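The old drill finally gave up in January

I had my last cordless drill for so long that the rubber had gone sticky and left black marks on my palms, and when it started smelling of hot dust every time I leaned on it I knew we were coming to the end. It went in the middle of putting up a curtain rail in the back bedroom (one bracket up, one bracket in my dressing gown pocket), and I spent that evening reading about drills when I should have been asleep.

What I bought in the end was the Hevik combi, the small one with 2 Ah batteries. Lempi Kallio down the road has had hers through a whole kitchen refit and let me borrow it for an afternoon, which was kind of her, and I think she regretted it when I was still there at teatime drilling holes in an old fence post just for the pleasure of it! 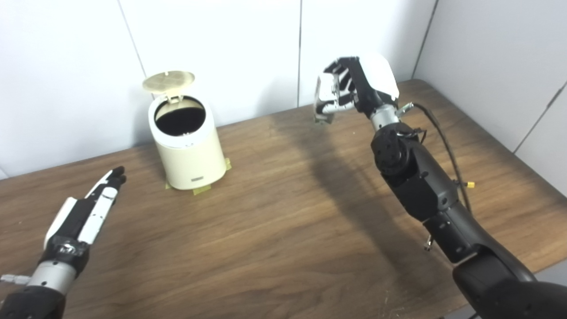 Do you need the hammer setting if you only put up shelves?

It depends on your walls. If they're plasterboard on studs you can leave it switched off for years, but for brick or block you'll want it, and a proper masonry bit as well, or you'll stand there for ages making a shallow dimple and a lot of noise.

Our house in Trelthorpe has both sorts, of course. The front is old brick and hard as anything, and the back was added later and is all plasterboard, so I've had a good go at each. In the brick the Hevik was slower than my neighbour's big mains drill, as you'd expect, but it got there, and my wrists felt fine afterwards. In the plasterboard it was almost too keen. Turn the clutch right down to 2 and work up from there, or you'll drive the screw head clean through the paper like I did behind the wardrobe, where luckily it doesn't show.

The clutch has 24 settings, and I can't say I notice any difference between one and the next, but low, middling and high all do what they ought to. The chuck grips well. I did have one bit work loose, a cheap one from the bottom of the tin with a worn shank, and I blame the bit.

Batteries are where I'd grumble. It comes with two, and I'd hoped to do the whole of the bedroom on one while the other charged, but the charger is slow and I ended up having a very long sandwich. Veikko Peltonen, who I used to work with and who has strong views on all this, told me I should have paid extra for the Estrella with the larger pack. He may be right. I picked one up in the shop, though, and it felt so heavy at the front that I didn't fancy it over my head on a stepladder.
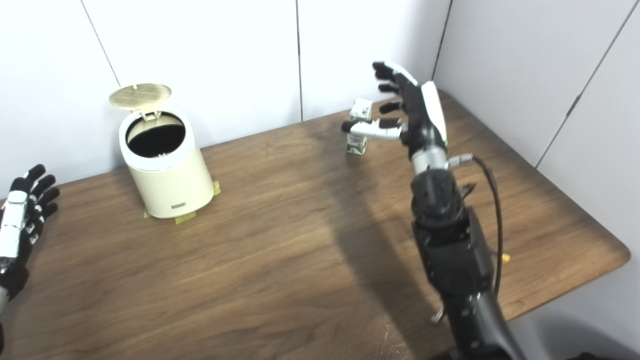 Weight matters more to me now than it did, and so does the shape of the handle. A drill can be light on the scales and still tire you out if the grip is fat or your finger has to stretch for the trigger. Before you buy one, hold it the way you'll be using it, at arm's length and then up high, and see where your thumb ends up. I like mine lying along the side of the body, stuck out a bit like the white and grey one on that robot hand, with the fingers curled loosely and the wrist straight. If you find yourself squeezing hard just to keep the thing level, put it back and try the next one.

I've also bought a set of Pastach screwdriver bits to go with it, because the ones in the box were soft and I'd chewed up a cross-head before the first rail was finished. They've been good so far. The case is a nuisance to open with cold fingers, and I've taken to keeping the three I use most in an egg cup on the windowsill.

The curtain rail is up, by the way, and level, and the bathroom cabinet is next. That one's on the brick side, so I've warned next door.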